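Workshop arm fetches a drink, some of the time

A home-built robot arm that is meant to fetch drinks from a kitchen worktop will be shown at the Plerville shared workshop on Thursday evening, although anyone hoping to replace a butler should keep their expectations low.

The arm, called the Bramell by its builders, has taken four months of evenings and runs on second-hand motors bought from Zevar, a surplus dealer. Members say it can find a fizzy drink can among ordinary kitchen clutter, close on it and lift it clear of the counter. They also say it managed this in almost 60 per cent of attempts last month, a figure that comes from the builders' own log and has not been checked by anyone outside the workshop.

Opening the can is left to the person who wanted the drink. So is putting the arm within reach of it in the first place, as the base is clamped down and does not travel.

Software for the camera comes from Mocanu, a free package popular with hobbyists. Shiny lids are said to give it trouble under warm lighting, and the builders have been trying it in a real kitchen in place of the tidy bench where the early tests were done. Results there have been described as "encouraging", a word this page has heard from the workshop before, most recently about the self-watering shelf.

Two further versions are planned, one of them on wheels. No price has been put on either. The demonstration starts at 7pm and entry is free, with a tin by the door for the motor fund. Drinks will also be available by hand.

Contact the newsdesk | © Plerville Local News | Back to top 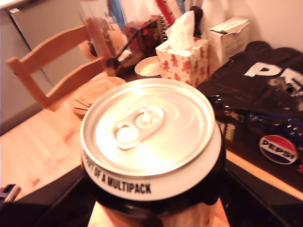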